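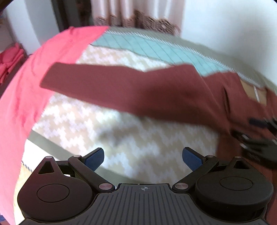

19/12/2024, Okwood pair, handheld grippers, upkeep

Both units back on the bed-folding job. Last night I pulled the blue finger pads off the left one and cleaned the seats with alcohol. Glue residue under the inner pad had it sitting proud, so the tips met on a slant. New pads from the Santoro bag, pressed for 600 seconds under the small clamp.

Pivot pins: one drop of light oil each, wiped. Senan Ó Dubhghaill wants this done every 200 folds. I've been doing it every 100 on knits, they shed a lot of lint.

Width calibration redone on both. Closed reads 0, open reads 522 counts on the left unit. Right unit still drifts a little after a long squeeze. Encoder screw is my first guess. Not opened yet. 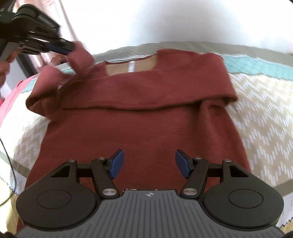
Long-sleeved knit top, one gripper on the sleeve, the near one open.

Still to do: check the trigger spring on the right unit, order more pads before February, copy the new calibration file to the Drostutley folder.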